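Clamum Workshop, build group minutes, 31 August 2026 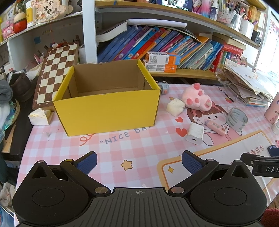 Gripper at the desk, fingers open, with the yellow box.

Meeting opened by Imke Kasten, who also took notes. May minutes accepted with one spelling fix (it's Fustanlow, with a w).

1. Gripper
Lots to be happy about! The handheld gripper is together and everyone got a turn with it. The blue textured pads got the most comments, all good. Imke likes how wide the fingers spread and wants to leave the arm geometry alone for now. Agreed.
Still open: whether the top plate needs to come off every time we get at the housings. Imke will try a different screw order and write it up on the wiki.

2. Desk tasks
First task is putting small things into the open box: pencil, charger, plush paw, mesh cup. Long discussion about the mesh cup, which half the group thinks is too hard to start with and the other half can't wait to try. Kept on the list. The checkered mat stays too, busy print and all.
Target for the first round is 600 tries. We have 206 logged so far, a great start for a home setup.

3. Software
Cronin (our logging script) now saves after each try. Big cheer for that one. The Colero branch still drops the last entry when you quit early; fix before the next round, please.

4. Money
Balance is nearly 3,640. Approved: 2 spare sets of finger pads.

5. Any other business
Fustanlow open evening: yes, we want a table. Imke to reply and ask about power outlets.
Please put the hex keys back in the tray.

Next meeting: same place, date to go out by email.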